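The Great Sheet Reckoning

So I finally did the linen closet. Those of you who have been reading since May will remember I promised to do it then, and I even bought the little tie-on labels for it, and then the labels went into the linen closet and that was the last anyone saw of them until this week. (They were behind the beach towels. All of them. Still in the wrapper.)

What got me moving was having my cousin Ada Guerra to stay. She asked for a second sheet for the guest bed and I went upstairs saying "sure, one second!" and came back down a good long while later with a tablecloth, a crib sheet from when the boys were babies, and a duvet cover that fits no duvet in this house. Ada slept under the tablecloth. She was very nice about it. I was mortified.

The morning after she left I pulled every single thing out of that closet and threw it on our bed, and I do mean everything, and then I had to keep going whether I liked it or not, seeing as I wanted to sleep there that night. I recommend this if you are a quitter like me.

My system, if you can call it that, was keep, rags, and Rebecca. Rebecca Amato is my neighbor two doors down and she quilts, and she will take any old cotton you hand her as long as it's clean and doesn't have elastic in it. She once turned a pile of my husband's shirts into a picnic blanket so pretty that I won't let anybody picnic on it. So anything with a nice pattern and a worn-out middle goes to Rebecca, and anything plain and worn out gets cut up for cleaning the windows.

The fitted sheets were the worst. I had 17 of them! We have four beds! Some of them I held up and really could not tell you which mattress they were ever meant for, and two had lost their elastic completely and just sort of hung there like ghosts. One was from the old Rodwood bed we sold before we moved here. I've been washing that sheet and putting it back for years. I have ironed it.

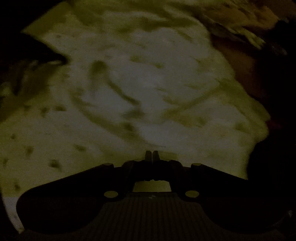 Now, patterned sheets are my weakness and always have been. I grew up in a house where everything on the beds was white and got boiled, so the minute I had my own place I went out and bought the loudest flowers I could find. My mother, Ginevra Farina to the rest of the world, still walks past my bedroom door without looking in. I like a pattern that wanders all over the place. It hides the creases, for one thing, and I am not a person who irons flat sheets (the Rodwood one was a low moment, we'll leave it there).

But I made myself be strict. The rule I settled on was two sets per bed, one on and one in the closet, plus one spare set for the boys' room on account of the stomach bug last winter, which I won't describe. Everybody says three sets. I tried three sets for years and what happened is the third one went to the bottom of the pile and got that closet smell, and then I'd have to wash it before I could use it, so what was the point of having it clean?

Folding. Okay. I know there is a proper way to fold a fitted sheet and I know half of you can do it with your eyes shut. I have watched the videos. I have stood in my hallway with my hands in the corners, turning around in circles. What works for me is laying it on the bed with the elastic side up, tucking the two bottom corners into the top two, smoothing it out as well as I can with the side of my arm, and then folding in the edges till I've got something close to a rectangle. From there it's thirds and thirds again. It's lumpy in the middle and I've made my peace with it.

Then the whole set goes inside its own pillowcase, and this is the part that has changed my life a little bit. My friend Vinzenz Moser ran a guest house for ages and he told me to do this the first time he ever saw my closet, and did I listen? No I did not. You fold the flat sheet, the fitted sheet and one pillowcase, slip them into the other pillowcase, fold the open end under, and you have one neat bundle for one bed. You grab it and go. No digging. My older son can do it, and last night he did, with some sighing.

The labels I tied on with the string they came with, and I just wrote QUEEN, TWIN, GUEST and so on in marker. Ada, if you're reading, GUEST is on the middle shelf at eye level and there are two of them.

A few people asked in the comments last time about the smell problem. I've tried the lavender bags and they make me sneeze. The thing that helped most was leaving the door open for an afternoon with the shelves empty and wiping them with a damp cloth and a little vinegar, then letting it all dry before anything went back in. I also took out the paper liners, which were older than my marriage and had gone a funny color. I haven't put new ones in. We'll see.

Final damage: one big bag to Rebecca, one bag of rags under the sink, and the towels are still a mess because I ran out of steam and out of daylight. There's also a box of curtains on the top shelf that I took down, looked into, and put straight back up. I think they're from the apartment. They're mustard. I'm not ready.

Oh, and the duvet cover that fits no duvet! I measured it properly and it's a European size, so it must have come from my mother's side in one of the big Christmas boxes. It's beautiful heavy cotton, much nicer than anything I'd buy myself, and I'm wondering if I could take it in on one side and make it fit the guest bed. Has anybody done that? Do you move the buttons or just cut the closed end down? I have a sewing machine and not a lot of patience, so tell me the easy way first.

Towels next week, maybe.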